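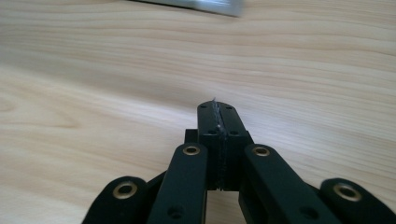 Tabletop with a pale, wavy grain; a black hand-held gripper at the front.

Plilla Glowing Fish Claims

README, release 2
Last updated August 29, 2026

What this is

A table of 476 short claims about light-producing sea animals, mostly lanternfish, dragonfish, anglerfish and a handful of squid. Every claim was copied from a popular source: aquarium signs, magazine sidebars, kids' books, fan pages. Each one is paired with whatever we could find in the research literature that backs it up, contradicts it, or fails to mention it at all.

The last group is the biggest. Keep that in mind before you use this table to settle an argument.

Why it exists

Deep-sea animals attract confident sentences. Someone writes that a fish uses its lure to draw in prey, and the line gets copied for decades. Go looking for the observation behind it and you often find a dead specimen in a net and a reasonable guess. The guess may well be right. We wanted a place where it was marked as a guess.

Files

claims.csv — one row per claim, with the wording as we found it
sources.csv — where each claim came from, and the paper or papers we matched to it
animals.csv — names, including the outdated ones still in use
notes.txt — our disagreements, lightly edited

The key that ties the first two files together is claim_id. The key in animals.csv is name_id, and it does not sort in any useful order. Sorry, it was inherited from the Duda list and changing it would break older scripts.

Labels

Each claim carries one label in the column called basis.

seen_alive: someone watched a living animal do it, in the water or in a tank
from_body: worked out from anatomy, stomach contents or light organs
repeated: we found only other people saying it
wrong: a published source contradicts it and we find that source convincing
unclear: we argued and gave up

Please don't fold seen_alive and from_body together into something called "true." An earlier user did this and got a very cheerful chart out of it. A fish in a lit tank on a ship's deck is also a poor witness to what fish do in the dark, so even seen_alive deserves some doubt. The column called setting says whether the animal was in open water, captive or unknown.

How the labels were made

Two readers labeled each claim separately. Where they differed, a third read both sets of notes and picked a label or chose unclear. All 3 readers have a biology background, and none of them works on these animals full time. We would trust the table more if a specialist had gone over it, and so should you.

Depths and body sizes are given as printed in the source. We did not fix units, and we did not throw out numbers that looked silly. Record sizes for anglerfish in particular should be treated as rumors until you have read the paper yourself.

Known problems

Only English-language claims are covered. Papers were searched in English too, so "repeated" may just mean we can't read the right journal.

Anglerfish are heavily overrepresented. People love writing about them.

Five rows taken from the Fludov cards have no page reference. We left them in with the source field blank — drop them if that bothers you.

Some claims were split in two when a sentence said two things. The splits are marked in claims.csv, but we were not consistent until late in the work.

The brightness column should not be used for anything. It records adjectives. It will be gone in the next release.

Things people have asked for

A score for how reliable each source is. We aren't doing this. Good sources carry bad lines and the reverse, and a single number would hide it.

A version for training text classifiers. You can try it, but the table is small and the labels describe the state of the literature, which a classifier can't read off the sentence.

Updates and corrections

Corrections go through the Irnier tracker. Send the claim_id, the label you want and a citation. "Everyone knows this" has been submitted as a citation already and was not accepted.

The next release is planned for December, if the squid rows are finished by then.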